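Plinddale Residential Dining
Posted by Nusrat Rathnayake, Office of Residential Dining
September

1/ The Office of Residential Dining is sharing its guidance on shared kitchen tableware for the new term. This thread applies to all kitchens in Gunawardena House and the Kendik Annex. Residents are asked to read it through to the end before moving any items between floors.

2/ Each shared kitchen is supplied with mugs, bowls and plates for everyday use. These belong to the kitchen and stay with it. They are not assigned to individual rooms and should not be kept in bedrooms overnight.

3/ Last year's inventory recorded 851 pieces of tableware across both buildings at the start of the fall term. By spring a large share had moved to other floors, to study rooms and, in several cases, to the bicycle store. Returning them took staff most of a week.

4/ Beginning this term, tableware will be kept on trays. A tray holds a small set of pieces for a table of residents and can be carried from the cabinet to the table and from the table to the sink in one trip.

5/ The trays were selected by Parveen Cassim in Purchasing after a trial on the second floor of Gunawardena House. Residents who took part asked for rounded corners and a plain color. Both requests were met.

6/ Loading a tray. Plates go in first and lie flat. Bowls and mugs are placed beside the plates. Please do not stack mugs inside one another. The handles catch, and most of the chips reported last year were on mug rims and handles.

7/ A tray should never be filled so high that the person carrying it cannot see over it. If a meal calls for more dishes than one tray will hold, please use a second tray.

8/ Trays should be set down on the counter and not on the stove, including when the stove is off. Two trays were warped in the trial for this reason.

9/ On color. Several residents have asked why the new pieces do not match. Mixed colors were chosen on purpose. Residents in the trial found it easier to keep track of their own mug during a meal when the mugs at the table differed.

10/ Color does not indicate ownership, floor or dietary use. A blue mug may be used by any resident for any drink. Kitchens that wish to set aside pieces for halal, kosher, vegan or allergen-free use should write to Sumaiya Siddiqui, who will provide labeled sets with their own cabinet shelf.

11/ Washing. Tableware should be washed within 30 minutes of the end of a meal. Residents with a class or a work shift directly after eating may leave a rinsed tray to the left of the sink and return to it the same day.

12/ The mugs, bowls and plates may all go in the dishwasher. The trays may not. Please wipe the tray with a damp cloth and mild soap, then dry it before putting dishes back on it.

13/ Abrasive pads should not be used on the patterned bowls. A soft sponge is supplied at every sink and is replaced at the start of each month. If yours is missing, ask at the front desk.

14/ A note on work surfaces. Counters in the renovated kitchens have a light finish that shows coffee and turmeric quickly. Spills should be wiped up at once. Bleach is not to be used on any counter in either building.
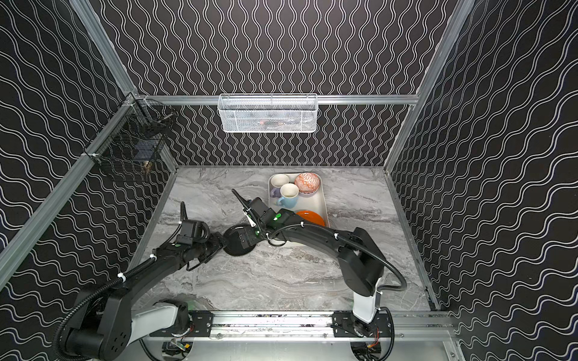

Mugs in purple and blue, a patterned orange bowl and an orange plate on a light gray tray.

15/ Residents may add their own dishes to a tray during a meal. The office cannot replace personal items that are broken or lost in a shared kitchen, and we suggest marking them on the base with a paint pen.

16/ Breakage. Please report any chipped or broken piece using the sheet inside the cabinet door. There is no charge for ordinary breakage. Pieces with a chip on the rim should be taken out of use right away and left in the marked bin under the sink, wrapped in newspaper.

17/ Replacement pieces are ordered from Granska and take up to 15 days to arrive. A replacement may differ in color or pattern from the original. Kitchens running short in the meantime can borrow from the reserve cabinet on the ground floor of the Kendik Annex. The front desk holds the key.

18/ Guests are welcome to use shared tableware. The resident hosting the meal is responsible for seeing that everything is washed and put away.

19/ Kitchen checks will take place once a month. Rafsan Karunaratne will carry them out in Gunawardena House and Sibusiso Gumede in the Kendik Annex. A notice will be placed on the kitchen door the day before. Checks cover the cabinets, the sink area and the trays only.

20/ Where a kitchen is found short of tableware, its residents will first be asked to look in their rooms. Pieces may be returned to the cabinet at any hour without explanation. No names will be taken.

21/ Correction to post 11: in the Kendik Annex, where the sink is in the corner, rinsed trays should be left to the right. We thank the residents of the third floor for pointing this out.

22/ A printed copy of this guidance will be posted in each kitchen. Large-print copies are available at both front desks. Questions may be sent to the Office of Residential Dining or left in the suggestion box outside the laundry room.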